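Software Engineer, Manipulation Planning and Control
Ekergate, Sorville site
Full time, on site

Ekergate writes the software layer for two-arm workcells that handle food, packaging and small retail goods. We are hiring one engineer for the planning and control group in Sorville. The group owns everything between the perception output and the joint commands: grasp selection, motion planning, arm coordination, and the tools used to replay and debug a run.

The position is split between two codebases. Bajwa is our planner, written in C++ with Python bindings. It takes object poses and a task graph and returns timed trajectories for both arms. Grosent is the logging and replay tool. It stores camera streams, joint states, gripper commands and planner decisions on one clock, so that a failed grasp can be stepped through offline.

What you will work on

Collision checking for transfers between shallow trays, where the gripper has to clear a wall on the way in and on the way out. The current checker is conservative and rejects grasps that are feasible in practice. You will replace it.

Grasp force limits for soft and brittle items. Pastry is the present test case. The controller needs to detect contact early and hold below a per-item limit without a dedicated force sensor at the fingertips.

Pose estimation near reflective metal. Depth readings are unreliable close to polished tray walls, and the planner has to accept a pose with a stated uncertainty and act accordingly. You will define that interface together with the perception group. 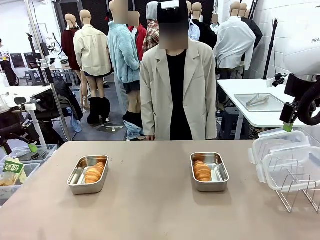

Two-arm cell with a croissant in each steel tray; gripper and wire rack at right.

Two-arm scheduling. Both arms share the space over one table. Bajwa at present locks the shared region for one arm at a time, and this costs cycle time. We want overlapping motion with a guaranteed stop distance.

Regression testing. The test set holds 3900 recorded episodes and is run against every merge to the main branch. A full pass must finish in under 30 minutes. It does not do so today.

Required

Working knowledge of modern C++ and Python.
Experience with motion planning or real-time control on physical arms, in industry or in a research lab.
Solid grasp of rigid-body kinematics, coordinate frames and camera calibration.
Ability to read a log, form a hypothesis and test it on hardware the same day.

Useful

Impedance or admittance control.
Trajectory optimization.
Learned policies trained from demonstration data, and an informed view of where they fail.
Linux real-time kernels and fieldbus timing.

Conditions

The first 20 days are spent on the cell, running existing tasks and fixing small issues from the backlog. After that you take ownership of one of the areas listed above. Hardware time is booked in half-day blocks through a shared calendar. The on-call rotation covers weekday working hours only.

To apply

Send a resume and a code sample of no more than 400 lines that you wrote yourself. Add a short note on one bug you traced in a robot system: the symptom, the cause and the change you made. Cover letters are not required. Applications close at the end of May. The process consists of a phone call, a paid half-day exercise on recorded Grosent data, and a visit to the Sorville site.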